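Ticket 1568 — Label printer skips every second label after update
Product: Senden label station
Opened by: Remo Caruso
Status: Resolved

Since the December update our packing bench printer feeds a blank after each printed label. Same stock as before, 50 mm wide, bought from Bemard. Test page prints fine from the front panel. It only happens when the job comes from the order screen.

Tried so far: power cycle, new roll, cleaned the gap sensor with a dry swab, different USB port. No change.

Support reply, 9:40 a.m.
Please run a sensor calibration with the lid closed and send the number shown on the last line. Also check the media type in the driver. The update resets it to "continuous" on some machines.

Customer reply, 11:15 a.m.
Calibration gives 572. Media type was already "gap". I changed it to continuous and back again and restarted the print service. Still skipping. One job of 600 labels used up almost two rolls before I caught it, so I have stopped printing batches for now. 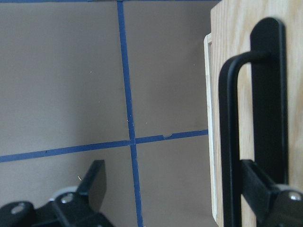

Support reply, 1:05 p.m.
572 is within range, so the sensor is reading the gaps. That leaves the page length. Open the label template on the order screen and compare its height with the height in the driver. If the template is even slightly taller, the printer treats the extra as a second label and feeds past it.

Customer reply, 1:50 p.m.
Template says 76 mm, driver says 75. I did not set either of those. Changed the template to 75 and ran ten labels, no blanks. Ran a larger batch after that and it was also clean. The second bench in the Fuvport office had the same mismatch — fixed it the same way.

Support note
Template height is rounded up when old templates are imported. Passed to Zinchenko for the next release. Closing.

Recent tickets
Barcode prints too light on glossy stock
Order screen logs out during long jobs
Cutter stops halfway through label
Printer shows offline after sleep

We use cookies to keep you signed in and to measure traffic. Accept | Manage settings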